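Notas para la charla - Parada indebida en acera, robot de reparto Lục
Ponente: Tuấn Đinh, equipo de seguridad de Taltance
3 oct 2019

Apertura (dos minutos)

Presentarme y decir de entrada que no hubo heridos. El fallo es de enero y ya está cerrado, pero lo traigo porque tardamos demasiado en entenderlo.

El robot circulaba por una acera ancha, a velocidad de paseo, y frenó en seco. Detrás venía una persona con un carrito de la compra que chocó con él. El robot se quedó bloqueado 174 segundos y el operador remoto no recibió el aviso hasta el final.

Qué buscábamos

La primera hipótesis fue un fallo de frenos. La descartamos en el banco. Después miramos el registro: el módulo de suelo, Astness, había clasificado una junta del pavimento como escalón descendente. Para el planificador, un escalón es parada de emergencia.

Pausa aquí. Preguntar quién ha visto algo parecido en su propio sistema.

Reproducción en simulador

Montamos el caso en Ornance, nuestro simulador. No copiamos la calle del incidente. Elegimos una manzana con los mismos ingredientes: losas grandes con juntas oscuras, grietas en el hormigón y sombras sobre el suelo. Hicimos 2.729 pasadas cambiando la altura del sol y la posición de salida. En 298 hubo parada de emergencia sin obstáculo.

Dejar la imagen puesta mientras explico. Señalar la junta transversal y la grieta ramificada que queda justo detrás. Luego la sombra que sale de la base del poste. La boca de incendios no nos dio problemas en ninguna pasada, tiene volumen y el sensor de distancia la ve bien.

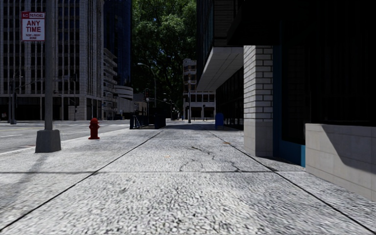 Causa

Una línea oscura y fina, vista casi de frente, daba poca profundidad útil. Astness rellenaba el hueco con una estimación y esa estimación caía por debajo del plano del suelo. Con una grieta cerca de la junta, el hueco era más ancho y superaba el umbral.

El segundo fallo es nuestro: el aviso al operador esperaba a que el robot intentara reanudar la marcha por su cuenta. Insistir en esto, es lo más grave.

Cambios

Un escalón tiene que confirmarse en 15 lecturas seguidas antes de la parada brusca. Mientras tanto, el robot reduce velocidad.
El aviso sale en el momento de la parada - sin esperar al reintento.
El relleno de profundidad queda marcado como dato estimado y no puede disparar por sí solo una emergencia.

Lo pendiente

Con pavimento mojado no tenemos datos suficientes. Tampoco hemos probado rejillas de ventilación. Si preguntan por bordillos reales: se detectan igual que antes del cambio, enseñar la tabla de reserva.

Turno de preguntas.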